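Can a Machine Put Away the Groceries Yet?

October 2022
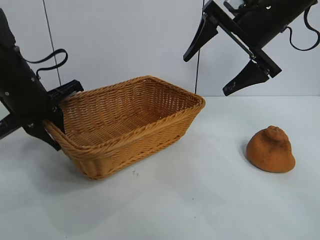
Floarea Voicu wrote to me after my last post to say she would hand over the laundry tomorrow but would never let a machine near her kitchen, and she wanted to know why everyone who writes about household robots starts with food. Folding is what she hates. Folding is what everybody she knows hates, she added, and a person can eat an orange straight out of the shopping bag.

Well, Floarea, I have been chewing on that for a couple of weeks now, and I think you're right about what people want and I'm still going to talk about fruit (sorry!). Fruit in a basket is such a small chore that I had never thought of it as one. I come in from the store, I pull the fruit bowl or the basket closer with one hand, and the other hand is already putting things in it while I talk to whoever is in the kitchen. Now give that to two arms with a pair of fingers each. One has to get hold of a wicker rim, which is lumpy and gives a little when you squeeze it, and the other has to pick up something round with a bumpy peel and a knob on top, and not bruise it, and let go of it in the right spot. My grandson could do it at two. He'd also take a bite out of everything first, but still.

What I like about the two-armed approach is the holding. For years the machines I read about had one arm, and I kept thinking, have these people ever cooked? Half of what I do in a kitchen is hold something still. You steady the bowl while you stir, you pin down the bag while you hunt for the twist tie. I tried unpacking my groceries with one hand behind my back last February, for a post I never finished, and it took me 31 minutes and a dropped jar of pickles.

Now for the money part, which I know some of you skip to. Selina Mösli forwarded me a quote for a pair of secondhand arms from an outfit called Ostapchuk, and it came to $3,000 before shipping. That buys you the arms and the cables, and then you still have to teach them everything. My dishwasher cost me $1,719 installed, and it has worked every night without my teaching it one thing, unless you count the time I taught it not to expect wooden spoons. I don't believe a machine has to look like a person to be a help in the house.

So where does that leave the chores? If you asked me to bet, I'd say sorting and carrying come first, light things from here to there, and the shops will have it before we do. A packing bench stays where you put it. My counter has mail on it, and a cat, and on a bad day somebody's bicycle helmet. As for folding, a fitted sheet defeats me after 42 years of practice, so I'm not going to be hard on anything with two fingers per hand.

Floarea, write back and tell me how you do your towels. I'm a thirds person myself, and my sister thinks that's a crime.

Recent posts
The Dakano vacuum, one year in
Why I went back to a clothesline
Three days in Pleltitz and what I packed
My Clella bread maker and its terrible beeping
Soup for a cold February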